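Llevo 7 meses aprendiendo a hacer pan con masa madre y por fin me ha salido una hogaza decente, ¡con su corteza y todo! La harina es de Prirkska, la de centeno, que cuesta más pero huele de maravilla.

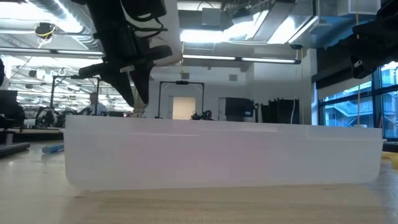
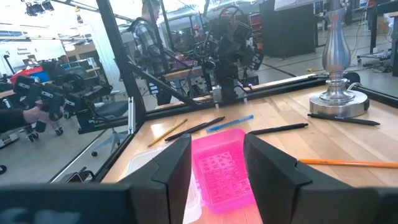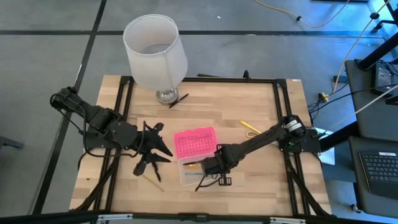 Pues no, según Zellonska, que me dejó un comentario larguísimo: el centeno está bien para alimentar la masa, pero para la hogaza prefiere trigo y 2 pliegues más. Lo probaré el sábado no, que tengo visita, pero en cuanto pueda (y con menos sal, que me pasé un poco).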